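Every January I get a note from some company explaining that the stockroom will be running itself by fall. Ludora sent this year's. I spent 17 years in the back of a hardware store before I wrote for a living, so I read these things with a particular job in mind: boxes of welding rod, long and narrow, to be picked up and put where they belong. 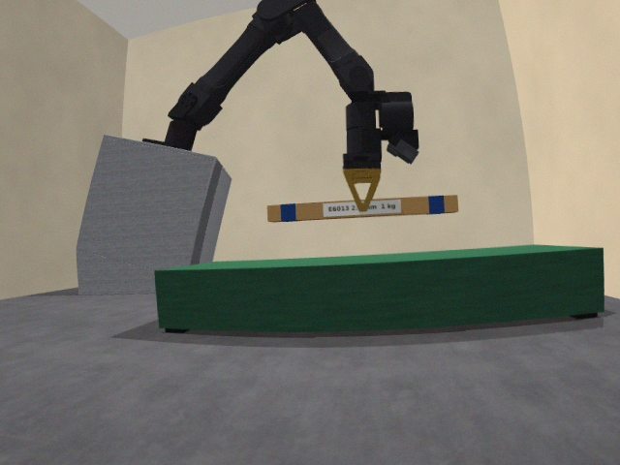
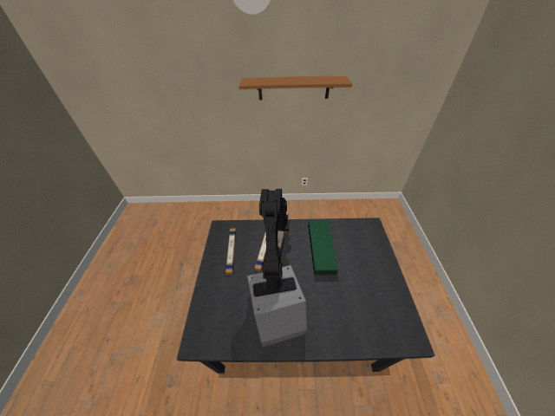
Simulated, all four, with the same kind of black arm at work.
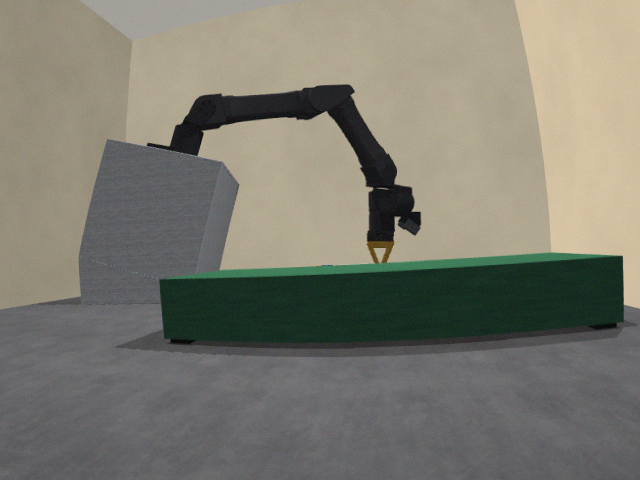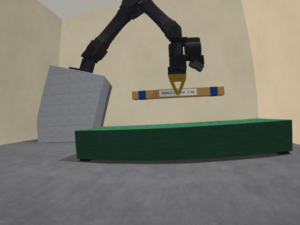

Can a machine put away stock in an ordinary store yet?

In a few tidy places it can handle part of the job, and in most stores it can't do enough of it to matter.

I don't say that to be sour. Simulation is a sensible place to practice, and a virtual box costs nothing to drop. But my old stockroom had crushed corners, split cartons, labels put on sideways and a light that quit every September. A kid hired on Monday wages could cope with all of it by lunch – badly, but he coped.

Ludora talks about 1,000 practice runs as if that settled the matter. I'd trade them for 90 picks in the back room at Cullinane, on a delivery day, with the door propped open and someone's coffee on the shelf. Tell me how often a person had to step in. Tell me who reset the thing and what he was paid.

Household chores are further off still, if you ask me. A kitchen drawer is worse than any stockroom. I'll look at the next note when it comes, and I'll want that one number first.

Otis Nakamura
January 30, 2018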